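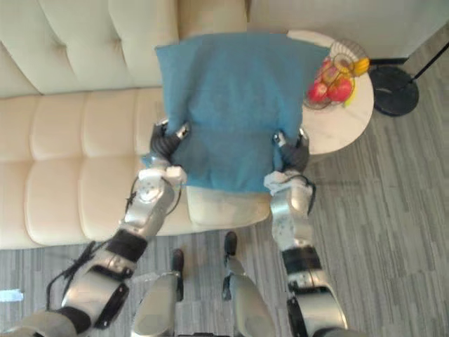 Blue towel over the cream sofa

Housing benefit: how is occupancy counted for a grown child away at college?
Reading time: 2 min
Last updated 13th April

ezequiel_x
Council letter says our second bedroom is now "unoccupied" and the award drops by 14 percent. My son is away in term time and back from December. Rent is 172 a week. Has anyone at Gellusside had this reversed?

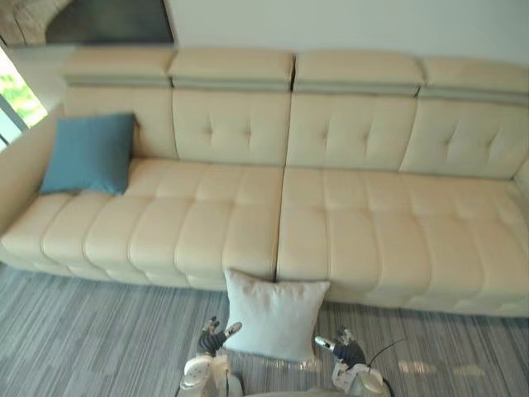

Reply: Term time absence

YatziriC
A student who intends to return normally keeps the room. Ask for the written decision and check which date they used. Mine had the wrong one, and the correction took 40 days.

pilo80
Disagree. Intent is not enough by itself. They wanted proof from us - term dates and a letter from the college. Without those the reduction stood.
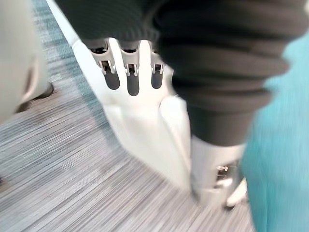 They also ignored anything sent by email. I handed paper copies in at the Gallegos Street desk and kept the stamped receipt.

YatziriC
Proof helps, but the form doesn't require it. Section two only asks for a signed statement.

I_Varela
Depends on which form. The old one asks for a statement, the new one has a box for attachments. Either way, appeal the decision itself. A phone complaint does not stop the clock.
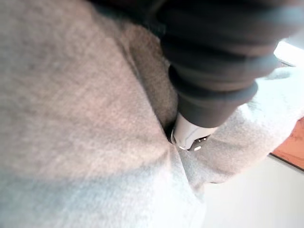 Gray fabric, close up

ezequiel_x
New form, with the box. I'll send the term dates and ask for backdating in the same letter.

pilo80
Separate letters. They logged mine as one request and only answered the first half.

6 comments - 3 shares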